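サイト内検索 キーワードを入力 検索

4. ゲートウェイの設置と照明器具の登録

本章では、照明制御ゲートウェイ Cirkano を既設の調光回線に接続し、器具を登録してシーンを割り当てるまでの手順を示す。対象ファームウェアは 3136 以降とする。

4.1 作業前の確認

1. 分電盤で該当回路の遮断器を切り、検電器で無電圧を確認する。
2. 制御線の極性表示を確認する。Oston 電源ユニットを併用する場合、制御線に極性はない。
3. 制御線と電源線を別の管路に通す。同一管路とする場合は、制御線にも電源線と同等の絶縁電圧をもつ電線を用いる。

注意:制御線端子に商用電源を接続しないこと。内部の受信回路が破損し、保証の対象外となる。

4.2 配線

1. ゲートウェイ下部の端子カバーを外す。
2. 制御線の被覆を 11 mm むき、端子 D1 および D2 に挿入する。
3. 分岐は幹線または放射状とし、ループを形成しない。
4. 端子カバーを戻し、遮断器を投入する。状態表示灯が緑の点滅に変わるまで待つ。

注記:幹線の末端で電圧降下が規定値を超える場合は、中継器 Marinho を挿入する。中継器の前後で器具アドレスは共有されるため、重複した番号を設定してはならない。

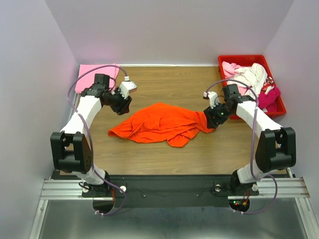
中継器を挿入した回線では、応答の遅延がわずかに増加する。設定画面の「応答待ち時間」を「長」に変更し、設定を保存してからゲートウェイを再起動する。

4.3 器具の登録

1. 設定用端末を同一ネットワークに接続し、管理画面を開く。
2. 「器具」→「新規探索」を選択する。探索中は壁スイッチを操作しない。
3. 検出された器具に短縮アドレスを割り当てる。器具が 139 台ある回線群では、探索の完了まで約 4 分を要する。
4. 「点滅確認」を押し、応答した器具と図面上の器具番号を照合する。
5. 照合の済んだ器具をグループに追加し、「書き込み」を押す。

探索で検出されない器具がある場合は、次の項目を確認する。
・器具側の制御線の差し込み
・安定器または電源装置への給電
・他のゲートウェイへの登録の有無

他のゲートウェイに登録済みの器具は、管理画面の「初期化」でアドレスを消去してから再度探索する。初期化によりシーン設定も消去される。

4.4 シーンの割り当て

1. 「シーン」タブで空いている番号を選択する。
2. グループごとに調光値とフェード時間を入力する。
3. 「試験点灯」で出力を確認し、保存する。

調光値の下限は器具の仕様に依存する。下限未満の値を入力した場合、器具は下限値で点灯し、エラーは記録されない。昼光センサー Drustley を併用するグループでは、シーンの調光値が上限として扱われる。固定出力が必要なときは、当該グループの「センサー連動」を無効にする。

4.5 設定の保存と復元

登録の完了後、「保守」→「書き出し」により設定ファイルを保存する。ゲートウェイを交換したときは、新しい機器を同じ版のファームウェアに更新したうえで、この設定ファイルを読み込む。版が異なると、グループ情報のみが復元され、シーンは復元されない。

2018年12月30日 改訂 編集:Karthik Kodikara
改訂箇所:4.2 の中継器に関する注記、4.5 の復元条件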